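Lekota H2 Hand-Held Gripper Pair
For recording two-handed manipulation examples

Overview | Specifications | In the box | Recording | Support

The Lekota H2 is a pair of hand-held grippers for collecting demonstrations in homes, shops and workrooms. The operator performs the task directly, one gripper in each hand, and the pair records video, finger opening and hand motion for each side. No robot is needed on site. Recordings are exported in a form that can be used to train a policy for any two-arm system fitted with the matching Lekota fingers.

The H2 replaces the H1, which recorded one hand only. H1 finger sets do not fit the H2 body.

Fingers and pads

Each gripper has two black plastic fingers that close in parallel. A blue grip pad is mounted on the inner face of each finger. The pad is soft enough to hold thin packaging without a hard squeeze and stiff enough that the finger opening remains a usable signal. Pads are a wear part. Replace them when the surface turns glossy or a corner lifts, and replace both pads on a gripper together. After a pad change, run the zero-opening routine before the next session - a new pad is slightly thicker than a worn one, and the offset shows up in the data.

The fingers are attached with screws and can be removed with the driver supplied. Do not use thread lock.

Camera

The camera sits behind the fingers and looks forward along them. Both fingertips stay in view at full opening, so the model sees the same finger geometry during training that it will see on the robot. The lens is wide. In a typical room it takes in the work surface, the floor beside it and a good part of the background, and the second gripper comes into view when the hands work close together. This overlap is useful for aligning the two recordings and should not be cropped out before export.

Exposure is locked at the start of each episode. Where there is a window near the work area, start the episode facing the work surface and keep the lens off the glass.
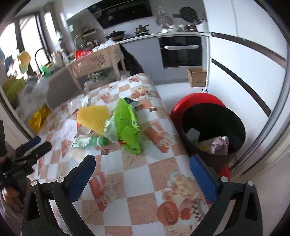
View from one gripper, fingers open, during a table clearing task. Second gripper at left.

Recording an episode

Pair both grippers with the base unit and wait for the two status lights to turn steady. Hold the grippers with fingers open over the work surface, press either trigger fully, release, and begin. The same action ends the episode. An episode with a dropout on either side is flagged in the Vismont viewer and left out of the export by default.

For sorting and clearing tasks we suggest the following:

Keep everyday clutter in place. Patterned tablecloths, open shelves and half-full bins are conditions the trained system will meet later.
Change the starting layout between episodes. Move the target items, and also move one or two items that are not part of the task.
Mix rigid and soft objects. Sponges, snack bags and flat packets deform differently under the pads, and a data set made of boxes alone transfers poorly to them.
Approach at normal working speed. Very slow demonstrations lead to hesitant policies.
Record failed grasps and the correction that follows. Mark them with the side button; do not delete them.

A first usable policy for a single clearing task in one room has in our own tests taken 200 episodes. More rooms are worth more than more episodes in the same room.

Specifications

Grippers per set: 2
Finger type: parallel, black plastic, removable
Pads: blue, replaceable
Weight per gripper, with battery: 226 g
Battery life: up to 5 hours of recording
Signals recorded: video, finger opening, hand pose, trigger state
Synchronization: via base unit, both sides on one clock
Export: Vismont episode format, or plain video with a table of signals

In the box

Left and right gripper, base unit, charging cable, one spare set of pads, screwdriver, zero-opening gauge, printed quick guide.

Compatibility

The H2 works with the Vismont viewer from the January release onward. Robot-side finger kits are available for the Fustosance arm pair; the pads and finger shape are identical to those of the hand-held unit. Kits for other arms are made to order, and we need a drawing of the tool flange with the request.

Ordering

The H2 is sold through Delley as a complete pair. Single grippers are supplied only as replacements, against the serial number of the original set. Orders placed before Mon 10 September ship with the earlier charging cable, which is electrically the same. Pads and finger sets are held in stock.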